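Where the Hats Go: A Study of One Coat Rack
Student project report, Everyday Objects unit
Cillian Breathnach
10/16/24

Why a coat rack

The assignment was to pick one ordinary object in a shared room and find out how well it does its job. Other people in my section chose the coffee maker, the stairwell door and a vending machine with a grudge. I chose the coat rack in the Hircombe lounge, mostly on the theory that it couldn't be hard. It stands still. It has one duty. I expected to be finished by lunch.

Question

My question was whether people put things on the rack in the way its shape asks them to, and if they don't, whether the rack or the people should be blamed. My advisor asked me to drop the word "blamed" from the proposal. I have put it back.

The rack

It's a black metal rack with a central pole and curved hooks on two tiers. The upper hooks are gathered near the top, and the tallest arm bends over like a shepherd's crook. The lower tier spreads out more, and some of its hooks end in small round knobs. The rack stands in front of the red brick wall, so anyone looking for a place to hang a jacket finds it without help.

Method

I sat in the lounge over several afternoons and logged every item that went onto the rack or came off it. For each one I wrote down the kind of item, the tier, and whether the owner hung it on the first try. I ended up with 156 entries. I also asked 19 people a short set of questions, the main one being "Why did you put it there?" The most common answer was a long look.

I had planned to compare two more racks, one in Bergeron Hall and one in Rotmont. The Bergeron rack was taken away before I got to it, and the Rotmont rack is a nail.

Results: coats

Coats were 80 of the entries. People wanted the upper hooks and kept wanting them after they were full, so that later coats went on top of earlier ones. Whoever came first had to dig. The lower tier got used when the top looked hopeless, and long coats hung from it touched the floor. Scarves did fine anywhere.

Results: hats

Hats turned out to be the interesting part of the project, a sentence I did not expect to write. A hat has no loop and no collar, so the owner has to decide what part of it meets the hook.
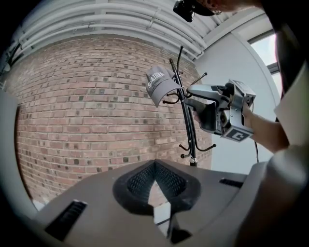 Figure 1. Gray baseball cap on an upper hook, brim tilted down.

The cap in Figure 1 is on the left side of the rack, and its brim points down and to the right. I came to call this the slouch. In my log it was the usual position for baseball caps. Knit hats went on like little hoods and stayed put. The one felt hat I saw was tried on two hooks and then carried away by its owner, who seemed hurt.

Discussion

The rack was made for coats and does well with them until it gets crowded. Caps are tolerated. I think a wider knob on the upper hooks would help, and a separate row of pegs on the white wall would help more. I priced a set called the Nakport at 70 dollars, which was over my budget by 70 dollars.

What I would change

I would write down the weather, which I forgot to do until the second week. I'd also sit farther away. At least two people asked if I was guarding the coats, and one of them left me in charge of an umbrella. The follow-up count is planned for November, when there should be more gloves.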